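Search this guide
Enter a word or page number

Section 4: Walking your robot through the practice house

Before you let your Clola loose in a real home, we'd like you to spend a little time with it in Vekari, the practice house that comes on your set-up drive. It is all done on the computer, so nothing can be knocked over and no skirting boards will suffer, and most people find they rather enjoy it. Please set aside a quiet half hour or so for this section, and make yourself a cup of tea first if you are that way inclined.

You will need your licence card, the set-up drive, and a computer with at least 10 GB of free space. The Clola itself can stay in its box for now.

4.1 Opening the house

1. Plug in the set-up drive and open the folder called Vekari.
2. Start the program and type in the number from your licence card. There are no spaces in it, even though it is printed with them (sorry – we shall put that right on the next batch of cards).
3. Choose "Family home" from the list of houses. The first loading can be slow, and the screen may stay grey for a while. Leave it be and it will come through.
4. When the rooms appear, press Start view. You are now looking at the house from the robot's own viewpoint.

Note: if you see an empty sky instead of rooms, your robot has been placed outside the walls. Press Home and it will be put back indoors.

4.2 Setting the viewpoint

1. Open the View panel and set the height slider to 100. This suits the standard mast.
2. Tilt the view downwards until there is plenty of floor in sight. The Clola plans its way mostly by the floor, so be generous here, even if it feels as though you are staring at your feet.
3. Turn slowly on the spot until you can see at least one open doorway.
4. Press Save view and give it a name you will remember.

Caution: do not move the height slider while the robot is driving. It will stop where it is and you will need to begin the run again.

4.3 Marking doors and changes of floor

This is the part that our support desk is asked about most, so do please take it gently. Shahla Karimi, who wrote the floor planner, suggests marking the doorways first and the floors afterwards, and we have followed her order.

1. Click once on each side of a doorway to mark the opening. Leave the door itself out of your marking.
2. If a door stands open, click on its face and choose "Door leaf". A door seen nearly edge-on is easily mistaken for a bit of wall.
3. Where one floor meets another, draw a line along the join and choose "Threshold".
4. Shiny floors can throw back a bright patch. Choose "Reflection" for these, so that the robot doesn't steer round a puddle of light.
5. Mark the legs of any table near your route, and press Check. Anything still missing is listed in the side panel, and you can go back to it in whichever order you like.

Note: marks are kept with the saved view, so you may stop for the evening and pick up where you left off.

Guide last revised 30/05/2022
Contact the Naseri support desk | © Naseri | Back to top 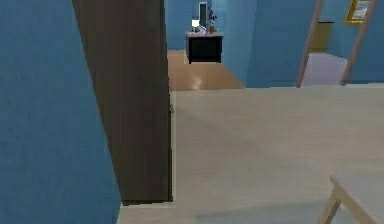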